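Newsroom > Product safety > Notices

Search this site Enter keyword or part number Go

Skedenent issues safety notice on Quintana two-finger gripper after grip force fault

Share 6 Comments 0

DRASTTON, September 2019 - Skedenent has issued a safety notice for the Quintana two-finger gripper following reports that the unit can close with more force than its set limit after an interrupted restart. The notice applies to 212 grippers supplied with the first version of the Rinell controller. Owners of these units are asked to stop using them in any cell where people can reach the fingers until the controller software has been replaced.

The fault was first reported in July by a customer handling empty and part-filled drinks bottles. A gripper had been restarted while its fingers were partly closed. On the next pick it pressed harder than instructed, the bottle turned in its grasp and then dropped back on to the table. The operator reached in to steady it and had a finger caught between the bottle and the gripper. The injury was a bruise and the operator returned to work on the same shift. Skedenent has received two further reports of excess force, neither involving an injury.

Cause of the fault

The Quintana gripper does not carry a separate force sensor in its fingers. The Rinell controller works out the grip force from the motor current and from the position of the fingers, which are driven through a parallel linkage. The relation between current and force changes as the fingers close, so the controller needs to know the finger position accurately in order to apply the limit.

At a normal start the fingers open fully against their end stop and the controller takes that point as zero. If the supply is lost during this movement and comes back within a short time, the affected software can treat the movement as complete. It then stores a zero position that is too far closed. Every position reading after that is wrong by the same amount, and the force limit is calculated from the wrong part of the table.

The error does not clear by itself. It remains until the next full start. No alarm is raised, as the controller considers both its position and its force readings to be valid.

The default force limit for collaborative use is 85 newtons. In tests at the Drastton works, a gripper with a false zero position reached 106 newtons at the fingertips while the controller continued to report a value within the limit. The difference is enough to mark coated surfaces, to deform thin-walled containers and to cause a painful pinch to a hand or finger.

Test work

The engineering group at Drastton has repeated the fault by cutting and restoring power at set points in the start movement. The sequence was run 340 times on four grippers. The false zero appeared only when power returned before the controller's memory had fully discharged, and only when the fingers had already begun to open. A gripper that was fully open or fully closed when the supply was lost started correctly in every run.

Picks were then carried out on upright bottles, cups and blocks placed on a plain table, with a load cell used between picks to measure the true closing force. Bottles with rounded shoulders and a body that narrows towards the base proved to be the least forgiving shape. When such a bottle is squeezed too hard below its widest point, it tends to ride upwards or tilt before it slips. Straight-sided objects were held securely in most cases even when the force was too high, which explains why the fault may go unnoticed in some applications.

Surface marks on handled goods can be an early sign of excess force, but they are not proof of it. Scuffs and fine scratches also come from worn finger pads, from grit on the table and from ordinary handling. Customers should not rely on the condition of their products to decide whether a gripper is affected.

"The limit was being checked against a figure that was itself wrong," said Raíssa Aguiar, head of product safety at Skedenent. "Our start-up tests covered a loss of power and they covered a slow return of power. They did not cover a short dip in the middle of the opening movement. That case should have been in the test plan and it is there now."

What owners should do

The affected controllers are marked Rinell on the front cover and show software version one on the start screen. Controllers showing version two or later are outside the scope of the notice, whatever gripper they are connected to. Grippers run from a third-party controller are also outside its scope.

For an affected unit, owners should:

- stop collaborative operation and lock the cell against restart
- remove any object from between the fingers
- install the corrected software from the service page, or request it on a memory card
- carry out a full start with the fingers clear and confirm that they reach the open end stop
- measure the closing force with a suitable gauge at three finger openings and record the results

Where a gripper works behind a fixed guard with an interlocked door, it may remain in use until the software is installed, provided that the supply is switched off for at least one full minute before each restart. The cell must not be entered for adjustment or clearing while the fingers are powered. Lowering the force setting is not an accepted temporary measure. The size of the error depends on where the fingers were when power was lost, and a lower setting does not give a known margin.

The corrected software discards any start movement that has been interrupted and repeats it from the beginning. It also compares the zero position with the value stored at the previous full start. If the two differ by more than the permitted amount, the controller holds the fingers still and displays a position fault, which has to be cleared by hand. Start-up takes slightly longer as a result. Cycle time during normal picking is unchanged.

Customers who use the optional wrist camera to check finger opening should note that the camera image is not a safety function. It can show that an object lies between the fingers, but it gives no measure of the force applied. Camera-based checks may be kept in the program for process control only.

Replacement and support

No mechanical parts need to be changed as a matter of course. Finger pads and linkage screws should be inspected on any gripper that has dropped or crushed an object. Bent fingers, play in the linkage posts or loose screws should be reported to Skedenent, and the unit should be kept out of service until it has been examined. Parts replaced under this notice will be supplied without charge, as will the gauge hire needed for the force measurement.

Skedenent has written to the registered owner of each affected gripper. Units that have been sold on or moved to another site may not be covered by those letters, and the company asks dealers to pass the notice to the present user. New grippers have left the Drastton works with the corrected software since the fault was confirmed.

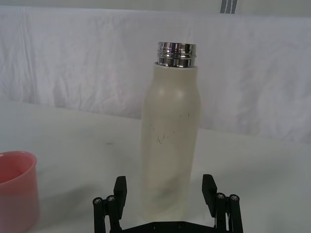 Completed force records should be returned to the product safety office at Drastton with the gripper and controller serial numbers. The notice will stay open until a record has been received for every unit, and Skedenent will publish a further statement if any reading taken after the update is found to be above the set limit.

Press contact: Raíssa Aguiar, Product Safety, Skedenent, Drastton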